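Lewis Strachan
2 Jun 2022

4.2. Clasificación de objetos pequeños sobre la mesa

La segunda tarea del banco de pruebas Marivska es muy corriente en una casa: vaciar una bandeja y repartir las cosas en dos cestas. Una persona la resuelve sin mirar mucho. Para un sistema de dos brazos sigue siendo un trabajo incierto, sobre todo cuando en la bandeja se mezclan un envase rígido y un envoltorio blando. Hemos registrado 300 ensayos con la política Koubek y 221 con la política Hinalis, siempre con un límite de 6 minutos por ensayo. La Figura 7 reúne momentos de esta tarea. 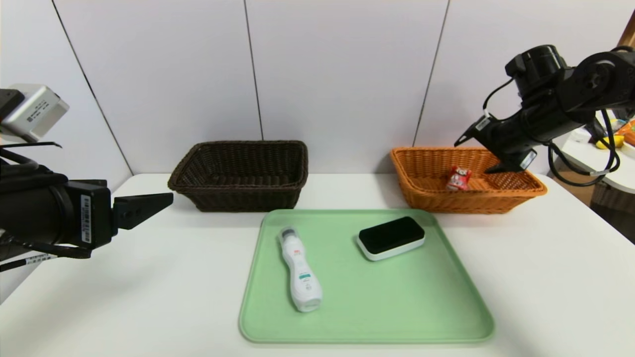
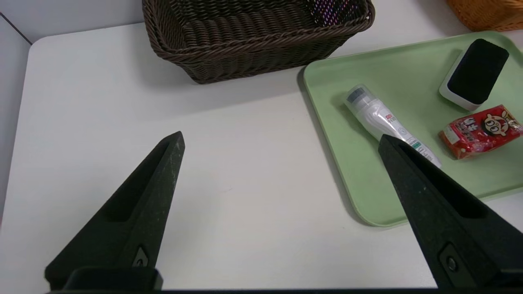
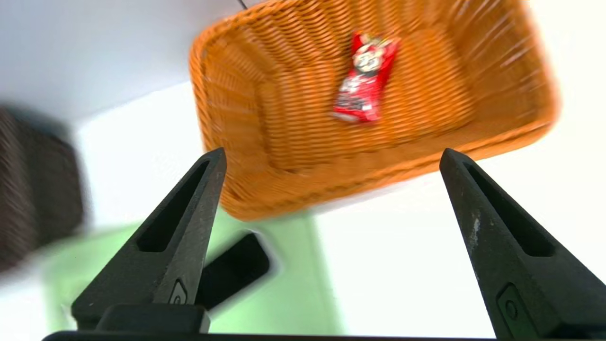
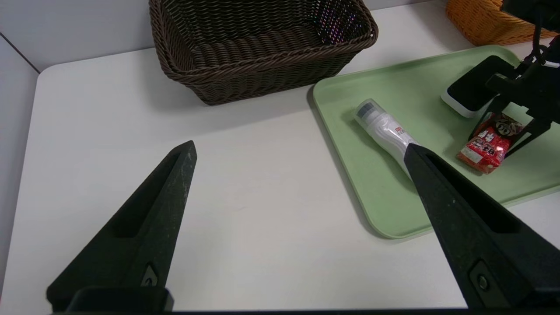

Figura 7. Tarea de clasificación, con cesta marrón oscuro, cesta naranja, bandeja verde claro y paquete rojo.

Strachan objetó, al leer una versión previa de esta sección, que terminar la tarea no equivale a saber ordenar, y que en una cocina verdadera las cestas cambian de sitio cada día. Aceptamos la observación. Nuestros ensayos mantienen las cestas en posiciones parecidas, y por eso los resultados no permiten decir que la máquina pueda ya encargarse de esta labor en un hogar. En la sección 4.3 se repite la prueba en el taller de Lakton, con cestas desplazadas entre un ensayo y el siguiente.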